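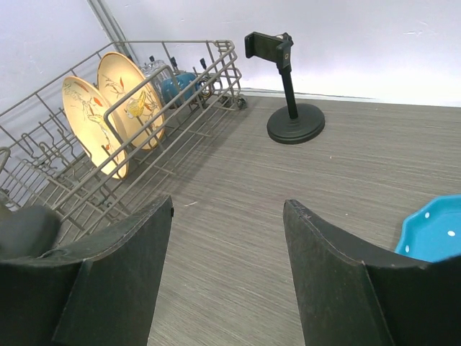
Ticket 671 — dishwasher stops mid cycle, fault light on, water left in the bottom

Opened: Sep 10, 2022
Machine: Ultik slimline, fitted in March by Galli
Status: open

First report
Stops partway into the main wash. Light blinks 4 times, pause, 4 times again. Door unlocks fine. Grey water sitting under the filter. Happens on Eco and on the normal wash. Quick wash got to the end once, then not again.

Tried so far
Switched off at the wall, left it 40 minutes, back on. Same blinks.
Took the filter out and rinsed it. Bit of label off a jar in there, nothing big.
Spray arms both turn by hand. Holes clear.
Salt topped up, rinse aid half full.

Reply from Wolen support
Four blinks on this model is slow draining. Please check the waste hose for kinks and check that it loops up high under the sink before it drops to the trap. Do not run it again until the water has been baled out.

Update 1
Baled out with a jug and a sponge. Pulled the machine forward, hose was squashed flat behind the back left foot. Straightened it, clipped it up under the worktop. Ran a rinse only — drained. Thought that was it.

Update 2
It wasnt. Full Eco wash, stopped again, same four blinks. Less water this time though. Everything being done by hand at the sink for now, plates and cups on the rack, pans left till last.

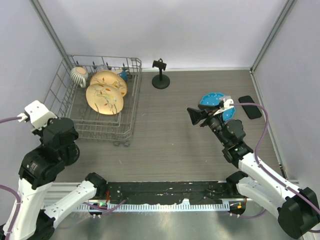 Had the trap off as well. Spigot where the hose joins still had most of the plastic blanking disc in it, only a small hole poked through. Must have been like that from the day it went in. Cut it out with a knife, cleaned the edges, new clip on.

Also got the cover off the drain pump — two screws, the back one is a pig to reach. Little wheel turns but feels lumpy. No glass or pips in it that I could find.

Reply from Wolen support
Blanking disc would do it. The wheel does turn in small jerks, that is normal, it is the magnet. If the fault comes back the part you want is pump kit 359, held at our Dorkness depot. Please run two full washes with the machine empty and tell us the result.

Update 3
First empty wash done on Eco, got to the end, floor of the machine clear. Second one is on now. Pleae keep the ticket open, will post when it finishes. Can you put a hold on one of the pump kits at Dorkness in the meantime, and confirm if it comes with the seal or if thats seperate.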